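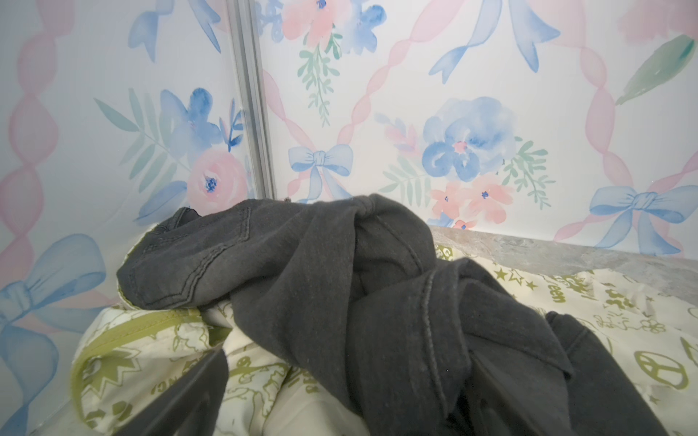
Fig. 4. Dark grey denim on a printed cream fabric.

Section 4: Washing dark and heavy fabrics

Denim is where the Buso really shines, and once you have the hang of this section you'll find the rest of the programmes very easy going. Jeans, cord and canvas soak up a great deal of water and get heavy fast, so the machine treats them a little differently from your everyday wash. Read section 3 first if you have not yet run the empty rinse.

4.1 Before you load

1. Go through every pocket, including the little coin pocket. Tissues are the worst culprit!
2. Do up zips and buttons. Leave belts out.
3. Turn each garment inside out and give it a good shake. Twisted legs should be pulled straight, as a knotted leg will stay knotted all the way through the spin.
4. Keep new dark denim away from anything pale for the first few washes. If you want to know how much dye is still coming out, press a damp white cloth against an inside seam and look at the cloth.
5. Load loosely. You should be able to lay your hand flat on top of the clothes with room to spare.

Note: A single pair of heavy jeans can throw the drum off balance. Add a second pair, or a dark towel, and the spin will be much smoother and quieter.

4.2 Choosing the programme

1. Turn the dial to DARKS. The display shows 30.
2. Press TEMP once if you would like to drop to 20. We love this setting and use it for nearly all our own denim. Colours stay deep for far longer, and a good liquid detergent copes perfectly well with ordinary wear.
3. Press SPIN to choose a speed. Medium suits most jeans. Pick low for stretch denim.
4. Pour liquid detergent into compartment 2, up to the lower line. Powder can leave pale streaks on dark cloth.
5. Close the drawer fully and press START. The door locks with a click.

Forgotten a sock? Hold PAUSE until the padlock symbol goes out, pop it in, and press START again. You can do this at any point before the first rinse.

CAUTION: Never force the door while the padlock symbol is lit. There may still be water above the level of the seal.

CAUTION: Do not wash garments marked with petrol, paint thinner or cooking oil until they have been treated and aired outdoors. See section 9.

4.3 When the wash has finished

Take everything out as soon as you hear the tune (you can change it, see 7.2, and the Skirkness tune is a cheerful one). Snap each pair of jeans sharply from the waistband, smooth the seams with your fingers and hang by the hem. The weight of the waistband pulls the legs straight and you may never need the iron again.

If you see lint on dark cloth, clean the filter:

1. Switch off at the wall and put a shallow tray under the flap.
2. Drain the small hose until it stops dripping.
3. Unscrew the filter anticlockwise, rinse it under the tap and refit it hand tight.

Error 13 on the display means the load could not be balanced. Open the door once the padlock goes out, spread the clothes round the drum and run SPIN only. If it comes back with a smaller load, check the feet with a spirit level as shown in 2.5, then ring the Maddocks service desk in Rullville.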